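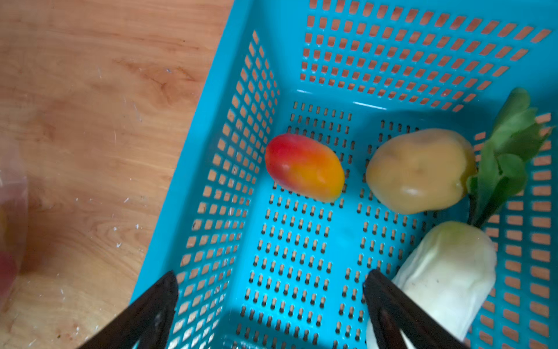
Saturday produce swap moves to Wibisono Hall

The neighborhood produce swap will move indoors next month while the parking lot on Saltum Street is repaved. Tables will be set up in the main room at Wibisono Hall, with the side entrance open from 9 a.m. The swap still ends at noon.

The rules stay the same. Bring what you have grown, take what you can use, and leave money at home. Herbs, seedlings and eggs are fine. Home-canned food is not, under the terms of our agreement with the hall.

Lucero Palomino is taking names for setup and cleanup. She needs 12 people each week, and two of them must be able to lift folding tables. Shifts run 90 minutes.

Please carry your produce in something that can sit on a table and go home with you afterward. We ran out of paper bags in April and will not be buying more – the last order was 400 bags and it was gone by the end of the spring season.

Parking at the hall is limited. The lot behind the library is open to the public on Saturdays, and the walk is short. Bikes can be locked to the rail by the side door.

Anything left at noon goes to the Lusico Street pantry. Faith Nyamweya drives it over and could use a second car on heavy weeks. The swap is expected back at its usual spot in September.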